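Small tips for keeping a sorting cell in good order

I look after one cell in our workshop in Jolholm. It has one arm, one bin to pick from and three boxes to put things in. I am not an engineer by school. I learned most of this by making the mistake first, so please take it as advice from a person with a screwdriver and a cloth.

Start with the table, before you touch the arm. Ours is bolted to the floor plates, but the bolts become a little loose after some weeks. I put one hand on each corner and push. If I feel any movement, I tighten all the bolts a little at a time, going corner to corner and never in a circle. A table that moves even 3 millimeters will make you think the camera is wrong, and then you lose a whole morning on calibration for nothing.

Mark the place of the bin and the boxes. I use thin paper tape under the edges and change it when it becomes dirty. Do not use the strong cloth tape from Tullska. It leaves glue on the table and the glue collects dust. Cardboard boxes are fine as targets, they cost almost nothing, but the hole gets soft at the rim when toys are pushed through it many times. Run your finger around it. When it bends easily, make a new box. I keep the cut pattern on the wall so every hole comes out round.

Fill the bin with things that are difficult in different ways. Hard balls only will teach you very little about your gripper. Put in something with hair or spikes, something shiny, something you can see through, and one big soft piece that covers the others.

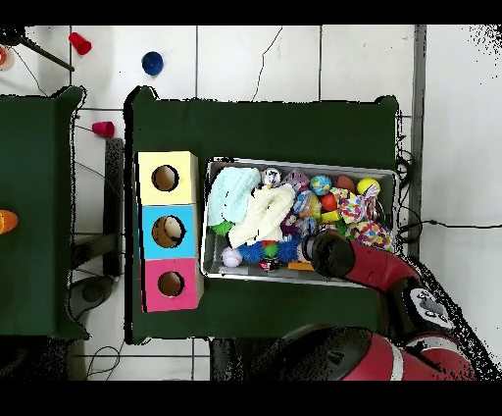
Towels and plush need more care than the hard toys. Wash them before first use and shake them outside, as new plush loses a lot of fiber. The fiber goes into the gripper and makes a gray ring there, which you will notice only when the grip becomes weak. I wipe the gripper after every 40 picks with a cloth that has a little alcohol on it. Never spray directly on it.

Clear plastic and shiny balls make holes in the depth picture. Before you blame the camera, look at your lamps. I turned one lamp to the wall and the result was better the same evening. Clean the camera glass with a lens cloth, very light, and check after this that the mount did not turn.

About cables. Leave a loop big enough for the arm to reach the farthest corner of the bin, then go to this corner slowly by hand mode and watch the loop, not the gripper. My first cable from Thongsuk broke inside, near the plug, and from outside it looked perfect. Now I bend every plug gently once a month with the power off, and feel for a soft place.

Listen to the arm when it starts. Zuleica Quintana, who had the cell before me, wrote in the notebook "joint 3 sings when cold" and she was right. We let it do slow moves for some minutes in February, and then the sound goes away. If it stays, stop and call the service. Do not open the joint by yourself.

Keep a notebook, on paper. Write the time, what you changed and the program number. Ours is now at page 47 and I look in it more often than in the Zastska manual.

Last, at the end of the shift park the arm away from the bin, press the stop button, and pick up what fell down. Small balls like to go under the control box.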